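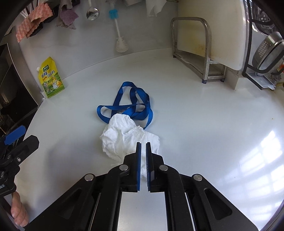 How long can a wet cloth stay on the counter before it has to move? One night, by the rule I set when I moved in, and then it goes on the wall hooks or in the wash.

20th September

Counter inventory, second attempt. The first, at the start of September, was abandoned when Birutė Paju came by to return the drill and stayed for supper.

Method as before. Everything on the worktop is assigned to one of three classes: used daily, used weekly, in transit. Items in transit are the problem. They arrive from the shopping or from a coat pocket and they settle. The blue strap is a good case. It is flat woven stuff, it came off the Clumham bag when the buckle failed, and I have moved it for more than 9 days without deciding anything. Decision today: keep it, drawer by the door, coiled.

The chicken seasoning stays against the wall. Daily class. Quyên Hà objects that it should live in the cupboard with the other packets, but the cupboard is over the stove and the powder cakes in the steam. I tested this last winter with two packets of the same purchase. The one in the cupboard needed a skewer to get it moving by the third week. The screw cap helps but does not solve it.

White cloth: wash. It is the third one this week, which suggests I am using cloths where a sponge would do. I will go to two cloths in rotation and see whether the laundry load drops.
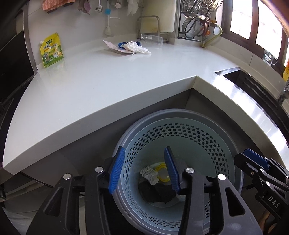

Counter toward the corner, with the seasoning, the rack and the hanging things.

The small pile in front of the cutting board took longest. The printed sheet has to be read before anything can be thrown out, and the white plastic bag goes in with the other bags. The clear container with the ribbed marks is sound and I want it for dried beans if I can find a lid. Ngọc Lò has a box of odd lids from the Đinh shop and has offered me the run of it.

The cutting board has yellowish staining low down. Salt and lemon next, left for an hour, then rinsed and stood upright in the rack. If that fails I will try diluted bleach once and after that leave it alone. A stained board cuts the same as a clean one.

Wall hooks: overloaded. Cloths are hanging beside the spoon and the long-handled utensil with the blue band, and a damp cloth next to metal leaves marks. Proposed order from the left is cloths, a gap, then utensils. Valentina Maldonado says the gap will be filled within a week. She may be right, but I would like a week's data first.

The corner shelf I did not touch. The strainer sits sideways in it and would need the whole thing unloaded to sit flat. Half an hour at least.

Remaining: wipe down the backsplash strip, ask Precious about the Zevside hooks, buy beans.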